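How to run a robot kitchen demo at an open day

By Daryna Hladun
January

We had the doors open at Caltholm for an afternoon and I was put in charge of the kitchen simulation, with the arm working at the sink on the big screen.

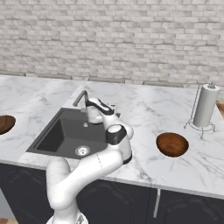

Nadiia Melnychuk reckons you should let visitors have a go before you explain anything, and having tried it both ways I'm with her. People ask much better questions once they've driven the gripper into a tap!

So, my method:

Load the scene well before opening and run the tap routine 8 times without touching a thing. If it goes wrong once, reset and start the count again (I know, I know).

Slow the arm right down. I had it at full speed for the first group and they couldn't follow it at all.

Save the starting pose and put the reset on one big key. We used the space bar.

Keep groups to 4. Any more and the ones at the back wander off to find the biscuits.

Give each person seven minutes on the controller, and let children go first, they're fearless with it.

Have a recording of a good run on a second laptop. Ours came out at half past three when Graken, our poor old desktop, froze, and we carried on chatting over that until it came back.

Last updated: February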